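Scores on the door
May - by the Table Notes desk

Another month, another perfect rating. Clorkier, the new dining room on the McAlister side of Cadstead market, has a 9 out of 9 from the Zenovness guide and a banner over the entrance to prove it. The banner is bigger than the menu board.

I have eaten there twice now. The bread was good. The lamb was fine, a bit gray in the middle, and the greens came in a puddle. Dinner for two with one glass of wine each took nearly 30 minutes to arrive and the bill was not shy. I would go back for the bread.
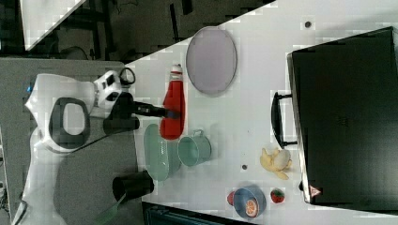 2 min read

What bothers me is the score. Zenovness gave top marks to 12 places in this county last year, and two of them have since closed. The guide says its visits are unannounced. Maybe so, but it also sells the window stickers, the framed certificates and the tickets to the awards dinner, and I have yet to see a restaurant with a middling score buy a frame.

Clorkier's own note to customers says the team is "humbled" by the result. Fair enough, they work hard and the service was friendly both times. I'd still like to know what the inspector ate, on what night, and who paid. The guide prints none of that - just the number and a line about "warmth and vision."

Until it does, look at what's on other people's plates as you walk past the window. Go at lunch, when the set menu is cheaper and the bread is the same.

4 comments - 11 shares
Contact the newsletter | © Table Notes, Cadstead | Back to top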